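Ollberg Handheld Gripper Pair: Review After a Sensor Fault

Reviewed by Talha Magsi, Equipment Assessment, Villar

The Ollberg pair is sold for recording manipulation tasks by hand, so that the motions may later be used to train a robot arm. Our group purchased one set in September and completed 1147 recordings before the fault described in this review.

Handling is good. Operators adapted quickly to the trigger, and thin, flat items such as booklets and cards could be lifted after a short period of practice. Tracking held steady under bright ceiling lights, which had caused difficulty with the Bukhari units we used previously. 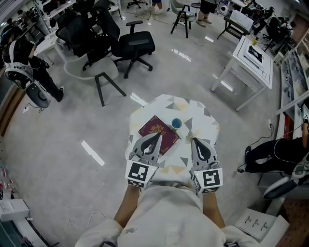
The fault concerned the opening-width sensor in the left unit. Over several sessions the reported width drifted from the true position of the fingers — by a small amount at first, then by enough to show a closed grip as open. No warning was issued. Hinata Ueda identified the error during playback, when the arm at our Vostosness site released a cup above the table. The arm was stopped by hand and no one was hurt. A total of 30 recordings were withdrawn.

Ollberg replaced the unit and advised recalibration every 900 cycles. The manual supplied with our set contains no such instruction, and the software keeps no cycle count.

We rate the hardware as good and the fault reporting as poor. Purchasers should compare the reported width against a gauge block before each session and keep a written log of the results.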